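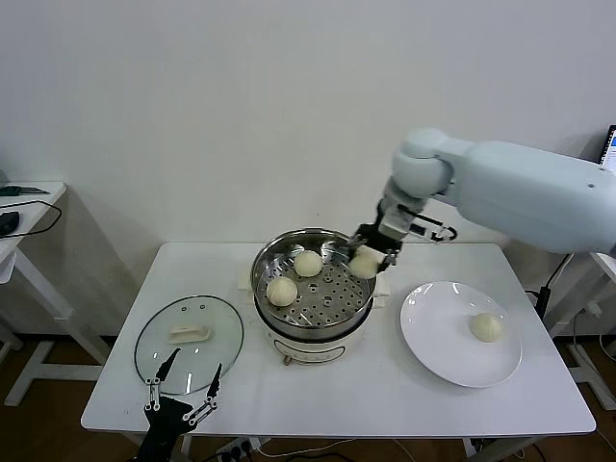

Gillon wants small kitchens to rent a robot the way they rent a dishwasher. The firm's service is called Onotix, and it went on offer to cafés, canteens and care homes in December. You pay by the month. For that you get the arms, the grippers, the software, a visit from a fitter and a library of set jobs. The one Gillon likes to show people is serving steamed buns: the arm takes a bun out of the steamer basket and puts it on a plate, then goes back for the next.

I have spent some time with the service and its paperwork, and I think it is a good piece of engineering sold on the wrong terms. I would like to see it do well. I would not sign the contract as it stands.

The job is harder than it sounds, and the firm deserves credit for taking it on. A steamed bun is a poor thing to pick up. It has no edges, it gives when you press it, and the skin will tear if it is pulled while it is stuck to something. Two buns from the same batch are never quite the same size. A person deals with all this without thinking, because fingers feel how hard they are pressing. A plain two-fingered gripper has to be told how far to close, or has to work it out from what the cameras see and how the motor is pulling.

The steamer adds trouble of its own. The basket has a wall round it, so the gripper has to come in from above, close on the bun, and go straight up for a bit before it turns towards the plate. If it turns early it hits the rim. Metal shines, and so does a glazed white plate, and a white bun on a white plate on a white table is about as little help as you can give a camera. Older systems of the kind I used to see in packing plants would have needed a special tray and a special light. Gillon uses an ordinary household sort of steamer and an ordinary plate, and I think that choice tells you more about the product than anything in the brochure.

So the arm can do it. I watched the bun job run for most of a Tuesday. Over 50 basket loads it left the kind of marks on the buns that tongs leave, and a few it dropped back in the basket and picked up again. It was slow. I could have emptied each basket myself in a fraction of the time, and I am not quick. Speed matters less than people assume, though. In a care home kitchen at half past four, the question is whether the cook can turn her back on the steamer and get on with the soup. If the plates fill up slowly but fill up, she has gained something.

My first complaint is about what is counted as the job. Onotix sells its work in what it calls tasks, and a task begins and ends where Gillon says it does. "Unload steamer" begins with the basket open and the buns cooked. Taking off the lid is a separate task. So is putting the lid back. Filling the base with water is not on the list at all, nor is wiping down afterwards. Each task has its own monthly charge on top of the rental, and the basic plan comes with one.

I can see why an engineer would divide things up that way. Lifting a glass lid by its handle and setting it down flat is a different problem from gripping something soft, and it took somebody a different few months to get right. But a cook does not think of it as a different problem. To a cook the lid is part of the steamer. If I hired a kitchen porter who would take the buns out but wanted extra for the lid, I would look for another porter. Gillon should sell the whole job from lid to plate for one price, and carry the cost of the hard parts itself.

The second complaint is about price. The plan I was shown came to 794 pounds a month for a two-armed station, with one task, one fitter's visit and telephone help in working hours. A second task adds 40 pounds. Those sums are not mad. Set against a wage they look cheap, and the brochure does set them against a wage, in a chart with a tall bar and a short bar.

I don't think the chart is fair. A wage buys a person who can do anything that turns up. The same member of staff who unloads the steamer also signs for the delivery, notices that the fridge sounds odd and goes out to tell a customer that the soup has nuts in it. The rental buys one thing done in one place. A kitchen that takes on the arm will still need the same people on the same shift, because the other work has not gone away. What it saves is some minutes in the hour and some steam burns on the wrist. Those are real savings and I would pay for them. I would not pay as if I had been handed a second worker.

A fairer comparison is with other equipment. A combination oven costs a good deal, and nobody pretends it replaces the cook. It is judged on what it lets the cook do. Put beside an oven, the Onotix station looks like a dear but sensible machine for a kitchen that turns out one thing in large amounts. A dim sum counter would fit, or a hospital canteen with a fixed breakfast. Put beside a person it looks foolish, and I don't know why the sales people keep putting it there.

Thirdly there is the matter of space. The arms in these stations are big things. They were built by people who had a whole room to work in, and it shows. The upper part of the arm swings out a long way before the wrist gets near the food, and you have to keep that whole sweep clear. Add the table, the power, the cables and a screen to run it from, and you have used up a corner that most cafés do not possess. The fitter can tidy the cables into trunking and put the computer on a shelf, but nobody can make the elbow shorter. Gillon's own guide asks for a gap of 2056 millimetres between the station and any walkway. I measured the galley behind a sandwich shop near me and there is not that much room between its two walls.

Dellon, which sells a rival service, has gone the other way. Its machine is a single small arm on a rail above the worktop, and it takes hardly any floor. It also cannot do nearly as much. It needs its own steamer and its own trays, which you buy from Dellon, and it wants the buns set out in a pattern it already knows. If you make a different shape of bun in the spring you ring them up. I prefer Gillon's approach, since it leaves the kitchen free to use the pots it already owns. But plenty of owners will take the machine that fits through the door, and they will be right to.

Then there is cleaning. The grippers on the Onotix station have joints, brackets and a cable, and I would want every one of those covered near food. Gillon supplies soft sleeves for the fingertips and says to change them at each service. That deals with the part that touches the bun. It does nothing for the linkage a little further up, which hangs over an open basket of rising steam all morning. Steam goes up, turns to water on anything cooler, and comes down again. Anybody who has cleaned an extractor hood knows what is in that water. I asked for a drawing of a sealed wrist and was told that one is planned. It ought to have come before the sales brochure. Until there is one, I would use the station for plating things from the fridge and leave the steamer to a person with tongs.

I should say what I liked, as there was plenty. The stop button is large and does what it says. The screen uses plain words, and when the arm fails to get hold of something it says "missed, trying again" in place of a number. Teaching it a new plate took me one go. You put the plate down, touch its outline on the screen and tell the arm which side to work from. It does not mind if the basket is left a little off centre, and a kitchen is a place where everything is left a little off centre.

The support is good too, partly because it comes from outside the firm. Gillon uses Bajwa, a catering repair company, for its visits, and Bajwa's people have spent years crawling behind ovens. They arrive with the right shoes and they know not to come at noon. I would trust them over a fitter who had only ever worked on robots, and any other firm thinking of entering this trade should copy the idea.

What I want from Gillon is fairly dull. Sell the steamer job as one job. Take the wage chart out of the brochure. Seal the wrist, and put the washing-down time in the contract where the buyer can see it. Offer a three month term, as the present one is two years and that is a long time to be tied to a machine whose next version is already being talked about. And lend a station to a real kitchen for a few weeks, with the radio on and the back door open, before asking anybody for 794 pounds.

If those things are done I would tell a canteen manager to try it. The arm can lift a soft bun out of a hot basket and put it on a plate, over and over, with the pots already in the cupboard. A few years ago I would have said that was a long way off. The terms can be put right with a good deal less effort than the picking took, and I hope somebody at the firm gets on with it before the first contracts come up for renewal.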